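Rapport de projet de semestre
Évaluation d'un kit de manipulation à deux bras pour l'enseignement
Kartini Pelupessy
Remis le 6 avril 2021

1. Contexte et objet du rapport

Le département cherche un équipement pour les travaux pratiques de robotique de deuxième année. Les anciens postes ne permettent de programmer qu'un bras à la fois, avec une pince pneumatique dont les pièces ne se trouvent plus. Trois offres ont été comparées sur dossier en début de projet : Brosard, Prilton et Zovus. Seul le kit Zovus a été obtenu en prêt, et ce rapport porte sur lui. Les deux autres offres sont reprises en section 5.

Il fallait répondre à trois questions : le kit peut-il être monté par un binôme sans aide, le logiciel est-il utilisable par des étudiants qui débutent en Python, et les bras sont-ils assez précis pour des exercices de saisie et de rangement ?

2. Contenu et montage

Le kit est livré en éléments séparés : les profilés du cadre, le plateau en bois, les deux bras, les caméras et leurs supports, la visserie et les câbles. La notice de montage fait 16 pages. Elle existe en anglais et dans une traduction française incomplète, où le chapitre sur le câblage manque.

L'assemblage du cadre ne pose pas de difficulté. La fixation des bras demande plus d'attention, car les deux embases se ressemblent et la notice ne dit pas clairement laquelle va à gauche. Nous les avons inversées la première fois et il a fallu tout démonter. Les câbles sont assez longs, mais rien n'est prévu pour les guider. Nous conseillons d'ajouter des colliers dès le montage.

3. Caméras

Chaque pince peut être suivie par une caméra placée au poignet, et une vue d'ensemble complète l'installation. La vue du poignet est la plus utile pour la saisie. On y voit les deux doigts en permanence, ce qui permet de juger l'alignement avec l'objet. Elle a deux défauts. Les images deviennent floues dès que le bras tourne vite, et l'exposition automatique réagit mal quand une fenêtre entre dans le champ. Les stores ne suffisent pas en pleine journée.
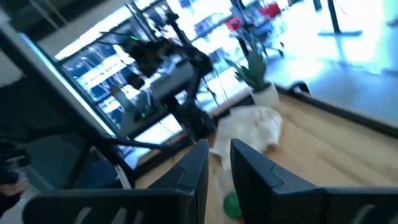

4. Essais de manipulation

4.1 Déroulement

L'exercice retenu consiste à prendre des fruits en plastique posés sur le plateau et à les mettre dans un bac transparent. Les fruits ont été choisis pour leurs formes différentes : la banane est longue et courbe, la fraise est petite, l'orange et le citron roulent facilement. Une serviette blanche et une plante en pot restent sur la table pour que le fond ne soit pas trop simple. Les positions de départ changent d'un essai à l'autre.

Nous avons enregistré 134 essais, pilotés à la main ou rejoués par le programme. Un essai est compté comme réussi si le fruit est dans le bac et que le bac n'a pas été déplacé.

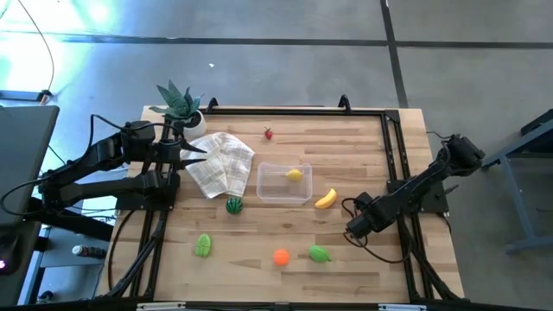

L'ordre de ramassage est laissé libre. En pilotage manuel, la plupart des opérateurs commencent par les fruits les plus proches du bac et gardent la fraise pour la fin.

4.2 Observations

La banane est l'objet le plus facile, à condition de la prendre par le milieu. Les fruits ronds glissent quand les doigts se ferment trop haut. La force de serrage se règle dans le logiciel, mais la valeur par défaut est trop faible pour le citron. Après réglage, les échecs viennent surtout de la position du bras et non plus de la pince.

Le passage d'un bras à l'autre au-dessus du bac reste délicat. Le logiciel ne détecte pas les collisions entre les bras. Nous avons donc défini une zone pour chacun, séparée par le milieu du plateau, ce qui limite l'intérêt d'avoir deux bras.

4.3 Logiciel

L'interface Python est courte et bien nommée. Les exemples fournis fonctionnent, sauf celui de l'étalonnage des caméras, qui appelle une fonction absente de la version livrée. Le support de Zovus a répondu à notre message et annonce une correction pour juin.

5. Comparaison avec les autres offres

Prilton propose un poste déjà monté, plus simple à mettre en service, mais son logiciel est fermé et la licence se renouvelle chaque année. Brosard vend les bras seuls, sans cadre ni plateau. Il faudrait fabriquer le support à l'atelier. Ces remarques viennent des documents commerciaux et n'ont pas été vérifiées par des essais.

6. Avis

Le kit Zovus convient aux travaux pratiques de deuxième année si l'étalonnage est corrigé avant la rentrée. Nous proposons l'achat de 3 postes, avec un jeu de doigts de rechange pour chacun. Les postes devraient être installés loin des fenêtres. Le montage peut faire l'objet de la première séance, avec une notice de câblage en français que nous avons rédigée et qui se trouve en annexe B.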